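The second life of the office chair

In January the lease on two floors of an insurance building in Stoltent came to an end, and the chairs went down in the goods lift, stacked as high as the men dared. Most of them were bought by Drakitero, a workshop behind the old bus depot that takes in used office seating, strips it, mends it and sells it on. The firm handled 4,000 chairs last year.

Aurelia Dinu runs the place. She trained as an upholsterer and spent her early working life on sofas, which she says she does not miss. A sofa comes apart once, if you are lucky. An office chair is built with screws and clips, and someone who knows where they are can have it in pieces on the bench before the kettle has boiled.

"People look at the seat and the back," she says. "I turn it over. I don't care what the top looks like until I've seen underneath."

Underneath is where a chair shows how it was made. On a mesh seat the fabric has to be stretched over a frame and held there for years while people of all sizes drop on to it. Cheaper makers glue the edge, and once the glue goes there is little to be done. Others press the mesh into a groove with a plastic strip. Some use clips, and Dinu likes these best, as long as replacements can be had. The Skornier, a chair that was sold to half the offices in the county, is the one she sees most. Its mesh lasts well but the gas lift does not, and she keeps a drawer of spares.

The workshop is one long room with doors at both ends. Chairs come in at the yard side and are sorted by make, then by fault. Castors are the most common complaint and the easiest to put right: pull, clean out the hair and carpet fluff, push back in. Next come the lifts, which sink a little more each week until the owner is typing at chin height. Armrests are third. They get knocked against desks all day, and the pads split or the height button stops catching.

Tatsuya Hosoda does most of the armrests. He came to Drakitero from a bicycle shop and still talks about chairs as though they were bikes. He will not sell one with any play in the arms. A wobble at the bracket can usually be cured by taking the bolts out, cleaning the threads and putting them back evenly, a bit on each in turn. Where the bracket itself has bent, he throws it in the scrap bin and finds another.
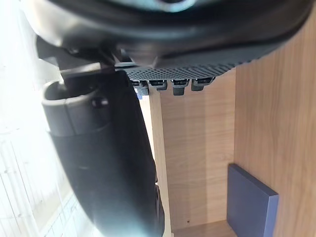 He is less strict about marks. Scuffs on a plastic arm come up fairly well with warm water and washing-up liquid, and what is left after that he leaves alone. He has tried the sprays that promise to bring back black plastic. They look good for a fortnight and then pick up dust, and the shine comes off on people's sleeves.

Mesh is cleaned with a soft brush and a vacuum on low power, from both sides. Dinu asks customers to do the same at home twice a year, and to look at the edge of the seat while they are down there. If the fabric has started to creep out at one point, it can often be pushed back with a blunt tool - she uses an old butter knife - before the rest follows.

Finished chairs are sat in for a whole working day by someone in the front office before they get a price label. The cheapest sell for less than a pair of decent shoes. The dearest, usually from an Italian-looking range called Ilie that turned up in a batch of boardroom furniture, go to people who work at home and have already ruined their backs on a dining chair.

Her advice to anyone buying second-hand elsewhere is short. Sit in it with your shoes on. Raise it, lower it, and stay put long enough to see whether it sinks. Lean on one arm and then the other. Then get on your knees and look at the underside, even if the seller is watching.

The yard door was open again on Feb 12, 2026, with another van backing in. Hosoda went out to count castors.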